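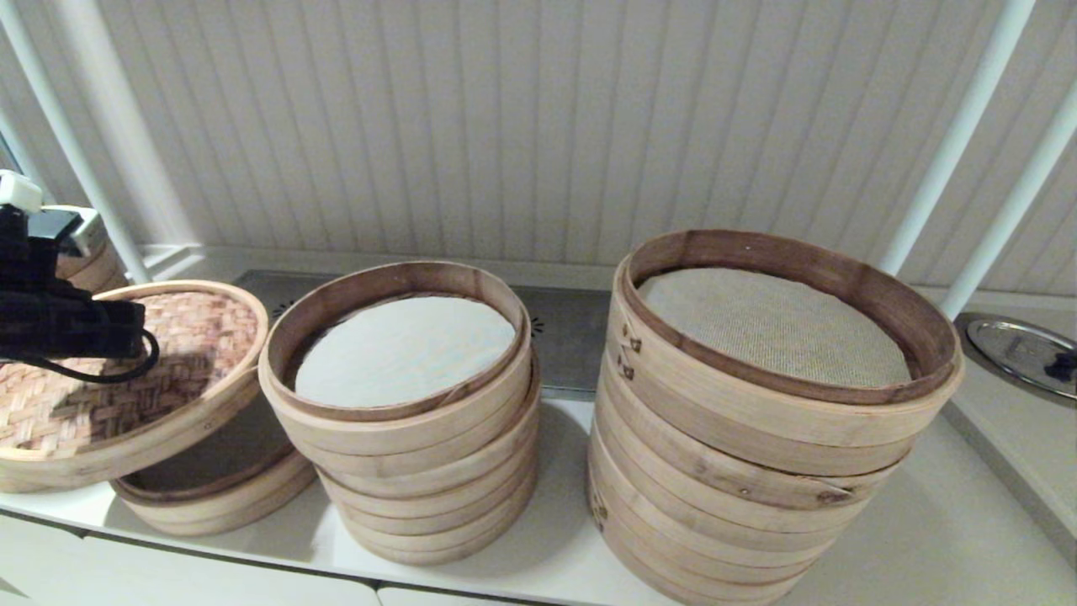
Contra la tabla comparativa

Llevo desde la primavera leyendo comparativas de pinzas robóticas y cada vez me dicen menos. La última, firmada por Mirsad Mladenović para Lirkum, enfrenta 4 modelos con 2.411 agarres y declara vencedora a la de Jirkurari. Muy bien. ¿Agarres de qué? De cubos y cilindros, casi todos rígidos, colocados siempre en el mismo sitio.

Una vaporera de bambú plantea otro problema. La tapa es redonda, trenzada, y puede quedar ladeada sobre el borde de un piso abierto. Los pisos apilados no coinciden del todo. ¿Por dónde se coge eso, y con cuánta fuerza? La tabla no tiene columna para la pregunta.

Me dirán que hace falta un banco de pruebas repetible. De acuerdo, pero repetir 17 veces una prueba fácil sólo confirma que era fácil. Y casi nadie publica cómo va el cable, que en una cocina se engancha con cualquier cosa.

En Idcombe prometen resultados con menaje real para mayo. Los leeré con la misma desconfianza, empezando por la lista de intentos descartados, si es que la incluyen. Mientras tanto, yo no compraría ninguna por un porcentaje.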